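Trutcombe Surfaces – notes on the tile and mat set

Hi, and thanks for downloading. I'm Ese Garba and I put this set together with Kimutai Sang, who did most of the sorting while I argued with him about what colour grey is. It's a collection of photos of patterned wall coverings and printed floor mats, plus a spreadsheet that says which pattern is which. If you like busy walls, you're in the right place!

What's in the folder

photos/ has 2,463 pictures, all JPG
patterns.csv has one row per pattern, 521 rows in this version
mats.csv is the same idea for the floor coverings, but much shorter
old/ is stuff from the May version that I haven't had the heart to delete

Pattern names are ours. We started out using proper decorating terms and gave up when we couldn't agree on them, so now it's plain words: "dotted rings", "curls", "wavy bands", "star in octagon", "squares", "mesh". If a tile has two motifs on it we go with whichever one you notice first from across the room, and put the other one in the notes column.

Walls

The walls I like best are the mixed ones, where the pattern changes from tile to tile and the colours hold it all together. Gray-blue on off-white is the classic (Kimutai spells it "grey", I spell it "gray", and the spreadsheet has both – search for either one and check the other). Dotted rings next to a diamond lattice next to curls sounds like a headache, but keep it to two colours and it settles down nicely. Put something soft and pink on the floor and you've got a lovely cheerful combination.

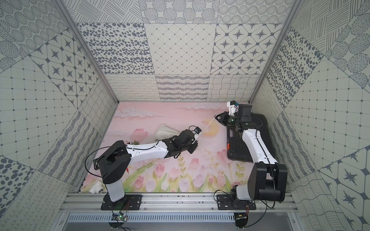
Can I use the pattern names in my own project?
Go ahead, they're just ordinary words, and a mention of the Trutcombe set would be nice but you don't have to.

Floors

Mats get their own file because they behave so differently. A tile repeats, or at least it fits a grid, while a printed mat is usually one big picture with a top and a bottom. For each mat I've written down the main colour, whatever's growing on it (tulips, mostly, I'm a sucker for tulips) and what's going on in the sky if there is one. The "sky" column allows cloud, sun, moon, and sun_or_moon. That last one was Kimutai's idea and it has saved us a lot of bickering over pale yellow shapes.

Mat folders are named Chevalier and Olisitz. Those are only the nicknames of the two shelves in my spare room, so please don't go looking for a manufacturer.

Colour, and why it wanders

We haven't corrected any colours. The same off-white can come out creamy in one photo and nearly mint in the next, and I'd sooner leave that alone than guess. The colour column records what we saw in that particular picture, so don't be surprised when two photos of one wall disagree. If you need matched colours for something like fabric or paint, please go and get a real sample.

Close-ups and soft focus

I kept the blurry ones. Plenty of them still show enough of a star or a row of dots to put a name to, and I find them handy for testing whether a pattern name holds up when you only get a corner of it. They're marked soft = 1 in the csv. When only part of a wall is showing, we name only the part that's showing.

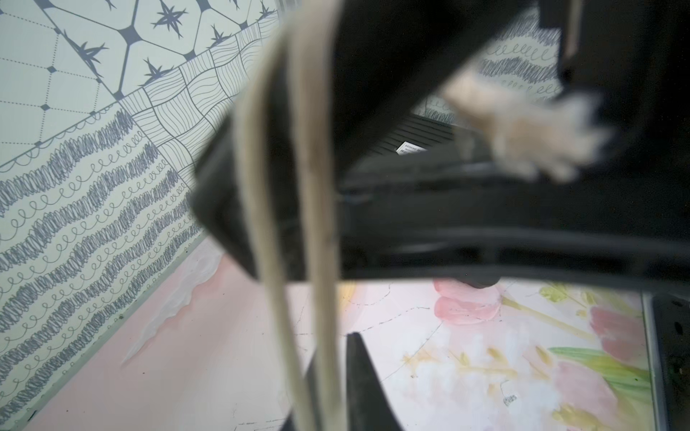

Star pattern at upper left, blue-gray on pale mint. Marked soft = 1.

Known problems

"Mesh" and "squares" overlap more than they should. I've redone the worst of them but there's a stretch after photo 2,000 that still needs a second look. Some rows have a trailing space after "curls", so trim before you sort. The Pindham folder mentioned in the May notes has been merged into photos/ and the old paths won't work any more.

If you spot a wrong label, send me the file name and what you'd call it. Kimutai looks after patterns.csv and I look after mats.csv, but either of us can fix either one.

Last updated December 14, 2024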